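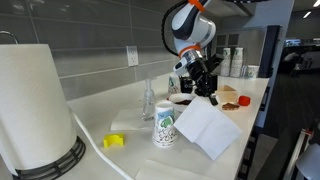
Forum: House & Home > Kitchens > Daily Life
Topic: The counter after people have been over. What is your system?

tallow_and_sons
Posts: 1,206

We had people over on Friday, nothing fancy, cake and cheese and whatever was in the cupboard, and now I own one long white counter with a bit of everything on it. Paper cups, napkins, a bottle with nothing in it, a wedge of cheese sitting out in the open like it pays rent, a slice of chocolate cake that no adult in this house will admit to leaving. A bottle cap. A little yellow plastic clip that I'm told is important.

My wife's position is that you clean as you go. My position is that you can't clean as you go when there are guests because it makes them think you want them to leave. (I did want them to leave. But gradually.)

So what do you all do? Left to right? Trash first? Food first? I have been doing this for nearly 14 years and I still walk up to the counter and pick up one napkin and put it down again somewhere else.

mrs_pelham
Posts: 8,431

Food first. Always food first. Cheese gets wrapped before anything else gets touched. I can't believe this is a question.

dogleg
Posts: 312

Trash first. You can't see the food until the trash is gone. One bag, one pass, everything paper goes in, cups, napkins, all of it. Then you look at what's left and it's usually four things and a cap.

mrs_pelham
Posts: 8,431

And in the meantime the cheese is out.

dogleg
Posts: 312

It's been out all evening. It can handle the ninety seconds.

Rimantas Raudsepp
Posts: 44

I use my real name on here so please be kind.

I used to bus tables and the way we were taught is you consolidate before you carry. Everything of one kind goes together at one end. Cups inside cups, napkins in the top cup, caps in the bottom. Then you have one stack in your hand instead of six trips. Glass by itself. Plates and bowls last, they're the only thing you have to walk to the sink.

It works at home too, but my family finds it upsetting to watch.

tallow_and_sons
Posts: 1,206

Rimantas, cups inside cups assumes the cups are empty. Mine are the kind of paper ones with the blue and green designs and swirly lines all over, so you find out what's in them when you tip them.

Rimantas Raudsepp
Posts: 44

You look in them first.

kettleblack
Posts: 2,977

The napkins are what get me. I put out a stack, and by the end of the night there's one lying flat under a bottle, one flat on its own by the edge, one standing up half folded like a little tent. Are those used? Are they clean? I end up smelling napkins at midnight like a detective with no career.

dogleg
Posts: 312

If it's left the stack it's trash.

kettleblack
Posts: 2,977

That's how you go through a pack of 175 in two months, which I have, so I guess we agree.

saltine_deb
Posts: 650

Cloth napkins. Problem solved. I bought a bunch from Mollgate before they closed the outlet and they've outlasted a dishwasher and one brother-in-law.

kettleblack
Posts: 2,977

Deb, then I have to wash them. And then I have to fold them. I'm trying to leave the kitchen.

mrs_pelham
Posts: 8,431

To get back to the cheese. I wrap it in parchment and then put it in a box. If the cut face has gone hard you shave it off and that's the cook's piece. Pale mild cheese suffers more than people think. If it sat out from dinner through the last goodbye I would use it up in something cooked, and if it was soft cheese I would say a few words and let it go.

tallow_and_sons
Posts: 1,206

It's a firm one. It went into macaroni on Saturday and was the best thing about Saturday.

loftus9
Posts: 88

Can we talk about the appliances? I have the same kind of long counter and the real trouble isn't the cups, it's that the stuff that lives there never moves. Paper towel stand, the little black thing you use twice a year, and a cord that runs from behind the paper towels right across the working part of the counter. Every crumb in the house ends up along that cord. I wipe up to it from one side, and then up to it from the other side, and there's a line of crumbs down the middle like a border.

tallow_and_sons
Posts: 1,206

I feel seen. White cord on a white counter, too. You find it with the sponge.

dogleg
Posts: 312

Unplug it and wind it up. You people live like this on purpose.

loftus9
Posts: 88

The outlet is on the back wall and the counter is deep. By the time I've leaned over the paper towels to reach it my sleeve is in the cake.

saltine_deb
Posts: 650

Cord clips! Little stick-on ones. I run mine along the tile at the back. Koo makes a pack that comes off without taking the finish with it, or mine did. The Lestia ones left a square of glue that I now think of as part of the house.

Rimantas Raudsepp
Posts: 44

On gray tile the glue doesn't show so much.

saltine_deb
Posts: 650

Mine's white tile. It shows like a tooth.

gwen_in_the_annex
Posts: 1,540

Bag clip person checking in. tallow, that yellow clip you mentioned, is it for chips? We have a whole family of those and they migrate. I put them in a drawer and within a week there's one on the counter and none in the drawer. I bought a Clandico magnetic strip to hang them on, but the clips are plastic, so you can imagine how well that went.

tallow_and_sons
Posts: 1,206

I don't know what it's for, that's the thing. My daughter said "don't throw that out" and left the room. It's been by the cord ever since.

gwen_in_the_annex
Posts: 1,540

Then it lives there now.

mrs_pelham
Posts: 8,431

It goes in a bowl. Every kitchen should have one bowl for things that somebody said not to throw out. Empty it in December.

dogleg
Posts: 312

Empty it into the trash?

mrs_pelham
Posts: 8,431

Obviously.

kettleblack
Posts: 2,977

Ok what about bottles. I rinse mine and stand them by the door and my husband says just put them in the bin. With narrow necks if you don't rinse right away you're shaking water around in there with your thumb over the top for the rest of your natural life.

Rimantas Raudsepp
Posts: 44

Rinse, drain upside down in the dish rack, then bin. Check what your town wants done with caps. Ours wants metal ones separate, and plastic ones back on the bottle if the bottle is plastic. I keep a jar.

loftus9
Posts: 88

You keep a jar of caps?

Rimantas Raudsepp
Posts: 44

70 at last look. It's a big jar.

dogleg
Posts: 312

I withdraw my remark about how the rest of you live.

gwen_in_the_annex
Posts: 1,540

I have a different question about the cake. One slice left, chocolate, light layer in it, sitting straight on the counter with no plate. At my house that happens every time. Someone cuts it, takes it off the board, gets talking, puts it down. Do you save it?

mrs_pelham
Posts: 8,431

No.

dogleg
Posts: 312

Yes.

saltine_deb
Posts: 650

Depends how I feel about the counter.

tallow_and_sons
Posts: 1,206

For the record I ate it. Standing up, with the lights off.

mrs_pelham
Posts: 8,431

I'd like it noted that this whole thread would be shorter if you'd all put out plates.

kettleblack
Posts: 2,977

Then we'd have to wash plates — see napkins.

tallow_and_sons
Posts: 1,206

Update, having tried it both ways over the weekend (her sister came by on Sunday, so there was more of it). Rimantas's way is faster. Mrs. P's way is better for the cheese. I now do cheese, then cups and napkins in a stack, then the bottle, then the bowl to the sink, then I lift the paper towels and wipe underneath, which I had not done in a while and would rather not discuss.

The cord is still there. I bought the Koo clips and they're on the counter, next to the yellow one.

loftus9
Posts: 88

Which side of the paper towels did you start wiping from? I'm asking because mine has a wire base with rings and it holds water underneath. I wipe, put it back, and there's a wet circle the next morning.

Rimantas Raudsepp
Posts: 44

Dry the base too. Use one of the towels, they're right there.

loftus9
Posts: 88

Ok. Yes. I see that now.

dogleg
Posts: 312

Trash first though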